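Office of the Registrar of Weights
Bollau Harbor District
March 2026

To the Heirs of the Munro Orchard,

This office has completed its review of the claim first entered in 1877 and renewed by each generation of your family. The claim states that the hill behind the orchard is owed to the Munro household by the sea. We regret the length of the review. Two of the examiners retired during it, and one married into the opposing party.

## 1. Findings on the Land

Examiner Noemí Cuautle walked the boundary in the company of Torquil Munro, the present claimant. The boundary measures 197 paces at low tide. At high tide it could not be measured, and Mr. Munro asked that this be recorded as an admission by the sea. It is recorded here as a remark.

The examiner notes that the claimant offered her pears at each boundary stone. She declined the first and accepted the others, which were paid for at the market rate. A receipt is attached to the original of this letter.

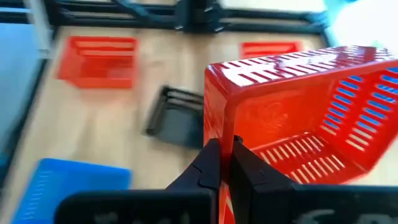 ## 2. Findings on the Debt

The claim rests on a promise made to the claimant's ancestor on the night the ferry Benar was lost. She kept a lamp lit on the hill for 12 nights, and the crew came ashore by it. On the last night, according to the family, a voice from the water said that she would be repaid in ground.

Mr. Octavio Painemal, appearing for the sea, did not dispute the voice. He argued that the debt had been paid in silt, a little each winter, and that the lower orchard stands on it. Ms. Feven Araya of the Nukach Survey confirmed that the lower orchard does not appear on any early chart. Mr. Munro was silent for some time after this evidence was read. He then asked whether the trees there were his.

## 3. Decision

The trees are his. The office finds that the debt was paid in full before the claimant was born, and that the payments have continued without any obligation. The office has no form for a gift of this kind. Clerk Craig Dow has been asked to draft one and expects to finish in May.

The claimant may appeal within 40 days. He has informed us that he will not, but that he would like the lamp returned. It was entered as evidence by his great-grandfather and has been kept in the lower vault – unlit, as the fire code requires.

It may be collected at the side entrance on any working morning. Please bring this letter, and something to wrap the glass.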